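Hilico Finger Pad Set for Otemier Two-Finger Grippers
Item no. 3518-P
Sold as a pair, screws included

Replacement pads for the Otemier parallel gripper, for cells that handle cups, tumblers and other light, smooth-sided items. The pads bolt to the standard fingers with no adapter. They fit left or right.

What's in the bag
2 molded pads
4 screws, plus 1 spare
1 hex key
Printed fitting card

Pad length: 70 mm
Pad thickness: 9 mm
Color: black

Fitting
Park the arm, lock out the cell and shut off the air. Open the fingers all the way by hand. Take out the old screws and throw them away. Wipe the finger faces with a dry cloth — solvent left behind will lift the new pad at the corners. Seat each pad against the shoulder, start both screws, then tighten them evenly. Close the fingers slowly on the setup cup and check that the pads meet it at the same time. If one side touches first, loosen that pad and reseat it before you touch the program.

Zero the grip width again after every change. A new pad is thicker than a worn one, and the old zero will squeeze too hard.

Upkeep
Wipe pads at the start of each shift. Replace both when the ribs on either one are worn flat. Our test cell at Zalewska, run by Roman Nowakowski, got nearly 690 hours from its last pair on plastic cups. 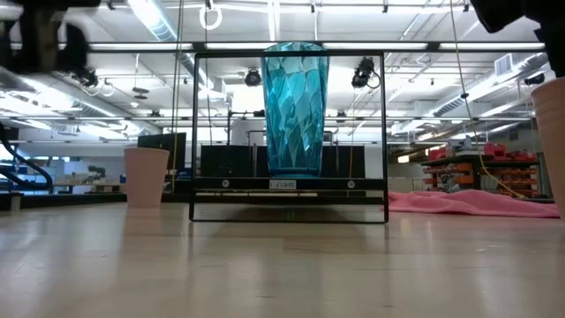
Can I replace just one pad?
Always change the pair. A new pad next to a worn one pulls the cup off center, and the stand position will look wrong when it isn't.

Orders in by noon Wednesday ship the same week. For older fingers with the single screw hole, ask Drahomíra Čierny in parts for the Sisance plate, sold separately.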